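The Fleto from Bridge to Bridge

The Fleto begins as two streams which meet below the village of Gudano, in a field that is under water for most of the winter. The people there do not agree on which stream is the real one. The northern stream is longer, but the southern stream is colder and never dries, and the older farmers give the name Fleto only to that one. I walked down from the meeting place in August, when the field was hard as a road and the two waters came together almost without sound.

For the first miles the river is narrow and quick. It passes 4 old mills, of which 2 still have their wheels. The mills ground barley at first, and later they were used for washing wool, and the water below them ran gray for several generations. Salamatu Agbenyega, who keeps the parish records in Gudano, showed me a letter of complaint from a fisherman. He wrote that he could tell the color of next year's coats by looking at his nets.

After the last mill the valley opens and the river changes its character. It becomes slow, brown and wide, with willows on the left bank and reeds on the right. The path is good here, but it leaves the water twice to go around private land, and the signs are small. I missed the second one and lost an hour among cows.

Then comes Hemalbridge, where the Fleto did its hardest work. Barges came up on the tide as far as the stone quay, loaded with coal and timber, and went down again with pottery. The town had over 2000 people employed on the water at its best time. The quay is now a long public walk with benches, and the cranes are gone except for one, painted green, which children climb although it is forbidden.
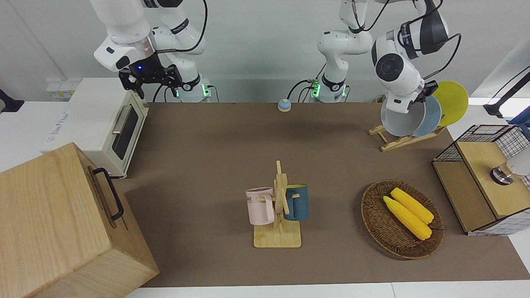

Lunch in Hemalbridge is a simple matter, and I took mine with Vignesh Acharya, who was a pilot on the lower river until the last coal berth closed. His kitchen window looks straight on the water. He heated cheese pies in a toaster oven, a cream-white one like the one on the brown mat, and while we waited he drew the sandbanks for me on the back of an envelope. There are four of them between the town and the sea, and they move each spring. The pilots gave them names of difficult relatives — he would not tell me which relatives.

Below the town the river belongs to the tide. The Ng, a small muddy creek, enters from the south, and after it the banks are low and the wind is strong. Acharya advised me to start before six in the morning, when the water is high and the geese are still on it. I started at eight and saw mostly mud, shining, with one heron standing very far away. The path ends at a gate beside the old signal house. From there it is a short walk over the stones to the sea.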